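The Person Who Keeps the Clocks Honest
Apr 2, 2026

I'd been asking for this interview since December. The person I wanted to talk to writes the software that sits between people using hand-held grippers and the robot policies trained on what they record, and kept telling me it was too dull to print. The tool is called Lillex. The company is Skultano, and if you've ever tried to line up video with jaw positions on your own laptop, you'll know why I kept asking. My guest agreed on one condition, that I leave their name out, so I have.

We met at the Skultano office in Pristby, at a table covered in coffee rings, and I'd barely sat down before we were into timestamps.

"Every stream thinks it knows what time it is," my guest told me. "The video has a clock, the motion sensor has a clock, the jaw width gets worked out later from the video. If you trust all three, the robot learns to close its fingers before it gets there. I spent my first winter on that. My whole first winter!"

I asked how you even notice a problem like that. My own way would be to stare at a graph until I got hungry, and apparently that's not far off. Lillex draws the jaw width over the motion track, and a healthy grasp has a shape you learn to recognize: the hand slows down, the jaws narrow, there's a small pause, the hand lifts. When the pause comes while the hand is still moving fast, something has slipped.

"Fifteen milliseconds is nothing to a person," they said. "I can feel it in the trained policy, though. It gets grabby."

Grabby is an official word over there, by the way. It's a tag in the software, next to "lost" and "shy." Shy means the policy hovers over the thing and won't commit (I felt seen).

I wanted to know what kind of objects give them the most grief. I was expecting glass, or maybe cables. My guest laughed and said gift pouches, the little sheer drawstring ones, and went off for a good ten minutes about them.

"A pouch has no edge you can count on. The fabric lets the background through, so the depth estimate can't decide if it's looking at the bag or at whatever's under the bag. Then you squeeze it and it's a new shape. We had a segmentation model that was lovely on boxes and bottles, and it would draw the outline of a pouch like a kid drawing a cloud."

So what did they do about it? They stopped asking for a perfect outline. The newer version of the perception code, which they call Peixoto, looks for places where a pair of jaws could close, and gives each place a score. The ruffle at the top of a pouch scores low, and the gathered part scores high. It doesn't have to know where the bag ends to know where to hold it.

"I fought that change for weeks," my guest admitted. "I like outlines. I'm an outline person."

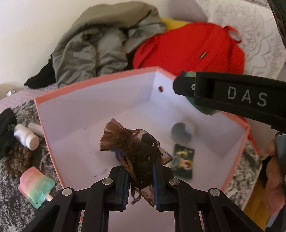

On clutter, and why they want more of it

From there we got onto mess, a subject I have opinions about. I'd assumed a lab would want clean tables and plain backgrounds, and the early recordings were like that. The policies that came out of them were great on clean tables. Put a backpack or a heap of clothes behind the box and everything fell apart.

"It had learned the table," they said. "We thought it had learned the bag. So now I want blankets, I want beads, I want somebody's jacket in the back. I want a second gripper coming in from the side and a hand in the shot. If the planner is going to panic at something, I'd like to find out in replay."

Replay is the part of Lillex I liked best. You take a recorded episode and run the current policy against it, step by step, without any robot moving. At each step you see what the person did and what the policy would have done, as two thin lines. When they run together, fine. When they split, you click on the split and it takes you to that moment. My guest showed me one where the lines stayed together all the way down to the box and then one of them wandered off to the left like it had remembered an errand.

The current regression set has 2071 episodes in it, and it runs every night. I asked if that was a lot and got a shrug. "It's the ones we understand. I've got a much bigger pile of ones I don't."

Two hands, one plan

I'd also wondered about two-handed work, because I can't open a drawstring bag with one hand and I don't see why a robot should. My guest says most of the hard bugs live there now. Each gripper has its own pose track, and both tracks have to agree on where the world is. If one drifts by seven millimeters, the two hands pass a pouch to each other and miss, very politely.

The fix they're proudest of is a small one. When both grippers can be seen by the same camera, the software uses that view to pull the two tracks back together. No extra markers on the table, no new hardware.

"It took me 200 lines," they said, and then, after a sip of very cold coffee, "and then a lot more lines to stop it from doing that when it was only looking at a reflection."

I asked what they'd tell someone starting out on this kind of software, and I was hoping for something about neural networks. "Write the viewer first," they said. "Before you train anything. If you can't scrub through an episode and see everything on one screen, you're guessing, and you'll guess for months."

They're working on a search box next, so you can type "let go too early" and get every episode where the jaws opened above the spot they should have. It sort of works. We tried "picked up twice" while I was there, and the first few results were good, and then it gave us a long clip of the gripper doing nothing at all. My guest wrote that down on the back of my parking receipt and asked if they could keep it.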